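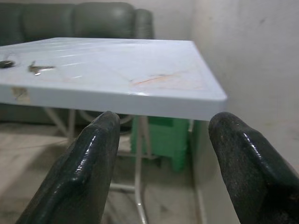
Thread on the line-of-duty death benefit paperwork in our state, because the same filing errors keep coming back from departments with fewer than a full-time clerk. I handle records for a combination department in Ninilton. Posts are numbered.

1/ The benefit claim and the memorial wall nomination are separate filings. They go to separate offices and neither office forwards anything to the other. A family can be approved for one and hear nothing on the other for months.

2/ The memorial nomination is the shorter one. Chief's letter, certified death certificate, incident report, service record. The name must match the death certificate exactly, middle initial included. Nicknames go in the separate field for the program booklet.

3/ Most returns we see are for the service record. A roster printout does not count. They want appointment date, rank at time of death, and a signature from whoever holds the records now. If the department merged, attach the merger resolution.

4/ Roretti and Trudia merged their fire districts and kept both sets of personnel files in different formats. Their last nomination came back 2 times over a start date that differed by a month between files. An affidavit from the district secretary cleared it.

5/ Occupational illness cases take longer. Cancer nominations need exposure history, and run reports before the digital system are usually on paper. Start pulling those when the diagnosis is reported to the department. Do not wait for a claim.

6/ For exposure history we use one sheet per year: structure fires, vehicle fires, overhaul hours if logged, SCBA use if logged. Blank is acceptable if the record is missing. An estimate written as a record is not acceptable and will get the whole packet questioned.

7/ Cardiac cases: the clock runs from the last qualifying activity, and training counts if it was scheduled and supervised. Keep the sign-in sheet. We have seen more than 30 pages of medical records submitted with no proof the member was at the drill.

8/ Deadlines. The nomination window for the fall ceremony closes well before summer is over. A death after the cutoff rolls to the next year. Tell the family this early and in writing — they will otherwise plan travel for the wrong ceremony.

9/ Seating at the ceremony is assigned by family. Ours got 8 seats in the front section and overflow behind the honor guard. Extra seats are requested on the RSVP card. A phone call will not do it.

10/ Copies: send certified where the form says certified, plain everywhere else. Keep 3 full sets at the station. One goes in the family liaison binder.

11/ The Sales station posted their packet checklist on the county chiefs' page in December. It is better than the one we had, and we now use it with the merger line added.

12/ Correction to 3: an electronic signature is accepted on the service record. It is still not accepted on the chief's letter.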